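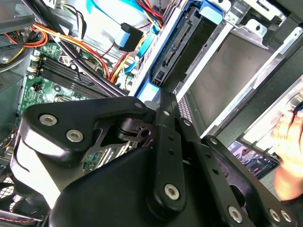 An open desktop computer case, from above.

I read Kyung-tae Chae's study guide to Galatians in five evenings and loved it! It's 21 short chapters, and each one stays close to the text – you get Paul's argument first, then the debates over "works of the law." The chapter on Abraham sent me straight back to Genesis (and kept me up far too late). I wish the notes on chapter 5 ran longer. Our Tendirthorpe group starts it in June, and I can't wait.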